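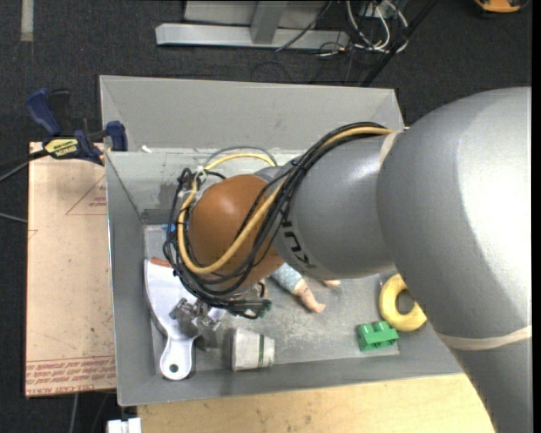
## Minutes, Saturday bench meeting, Jul 27, 2019

**Held at:** the Rotstead workshop, back bay
**In the chair:** Peadar Hegarty
**Notes:** Diarmuid McGrath (my apologies in advance, I do go on)

### 1. Welcome and last minutes

Peadar thanked everyone for giving up a Saturday morning, and for the scones, which were much admired and did not survive item 2. The minutes from May were agreed after we fixed the spelling of Fluvalness, which I had managed to get wrong both times.

### 2. The stop on the Pearce cell

This took up most of the morning, and rightly so. During Thursday's long picking run the arm stopped dead on pick 134 with its gripper down in the bin, and the controller logged fault 3577, wrist torque over limit. The run was meant to go to 2000 picks, so we were all a bit deflated, but the arm did what it should and held still, and no one was hurt.

Diarmuid (that's me) went through the log. The torque had been creeping up for several picks before the stop, always when the wrist turned toward the clamp side of the bin. Peadar's view is that the cables are pulling on the wrist at that end of its travel. They loop over the top of the brown housing and hang quite freely around its left side before they get to the gripper, with the thick yellow one in among the black, and he would like them dressed closer. There was a good long talk about this! Some of us wondered whether the gripper had simply pressed the white paddle against the floor of the bin, as it is a flat, awkward thing to pick up and has given us trouble before. We did not settle it, and both ideas stay open until the wrist has been run through its turns with the bin taken away.

### 3. The part that worried us more

After the stop, someone reached into the bin to free a toy while the arm was still powered and only paused. It was kindly meant, and the person told us about it straight away, for which Peadar thanked them warmly. Still, a paused arm can move again, and we agreed the following:

- Press the emergency stop and lock out the arm before any hand goes in the bin.
- Don't clear a fault from the pendant until a second person has looked over the cell.
- Write up every stop in the book, even the silly ones.

Peadar will put these on a card by the pendant. He also asked for the cables on the carpet behind the bin to be tidied, having caught his foot there once already.

### 4. Bin and clamp

The blue and black clamp on the rim is to be checked before each run. We talked over a second clamp and left it for now, though I'd still like one.

### 5. Actions

- **Diarmuid:** send the log to Cledidmont and ask what torque limit they suggest for this wrist.
- **Peadar:** re-dress the wrist cables, write the card, and sort out the carpet.
- **Both:** slow test with no bin, then a short run with the same toys. The long run waits until the 2 of us have signed the book.

### 6. Any other business

The kettle at Fluvalness is going spare and we would love to have it. The meeting closed just before lunch.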